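Home | Forums | Hand tools | Storage | New posts | Log in

Thread: Sorting tape measures – one tray or separate?

rbrunton
I've been going through the pocket tapes before deciding which to keep. They have ended up together on a white bench top with a teal tray for the sorted ones. Pink one is in the tray, the 3.0 m Deli and the yellow and black ones are still out. My plan is to store the lot in one tray by the door.
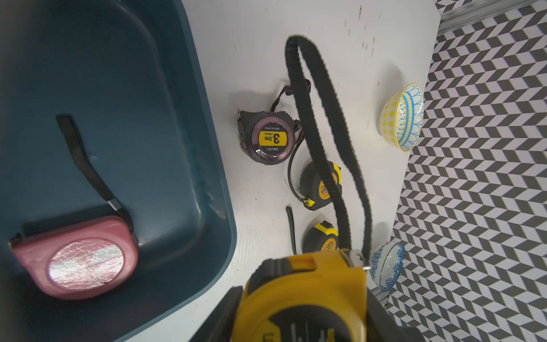
The wrist straps are the awkward part. They catch on the hooks, so lifting one tape brings up its neighbour. Do people cut them off or wind them round the body?

L_Rutherford
Wind them and hold with a rubber band. Cut one off and you lose the tape off a ladder within the month. I'd also split by length: 3 m in one tray, 5 m in another.

wahyudi_m
Disagree on splitting. Two trays means looking in two places. Sort by condition: check each hook against a steel rule, once pushed in and once pulled out. Any that disagree by more than a millimetre go in the rough-work box.

rbrunton
Checked against a Timmermans rule this afternoon. One reads 589 where the rule says 586 – bent hook. I take the point about two trays, and a single shallow one seems to be enough. 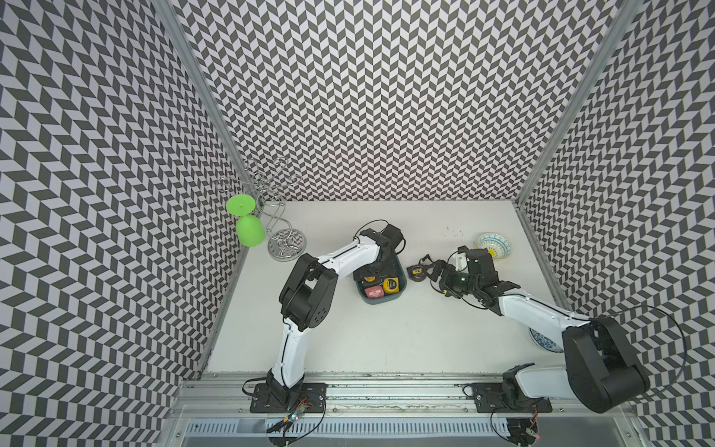
Yellow and red tapes in the tray, black one with the yellow label still beside it.

L_Rutherford
Shallow is fine until there are 12 in it. Then they stack and the straps tangle again. The Drakau drawer inserts have dividers and cost very little.

hashmi_r
Dividers only work if the bodies are the same width. A 5 m case doesn't fit my narrow slots. I'd use hooks on a rail and hang them by the strap, which also settles the question of cutting them.

wahyudi_m
Hanging is reasonable for the light ones. I wouldn't trust a thin braided strap with a heavy case.

rbrunton
Rail for anything with a sound strap, tray for the rest. Bent hook goes in the rough box. Will report back in April.

Contact us | Copyright Puveo Forums | Back to top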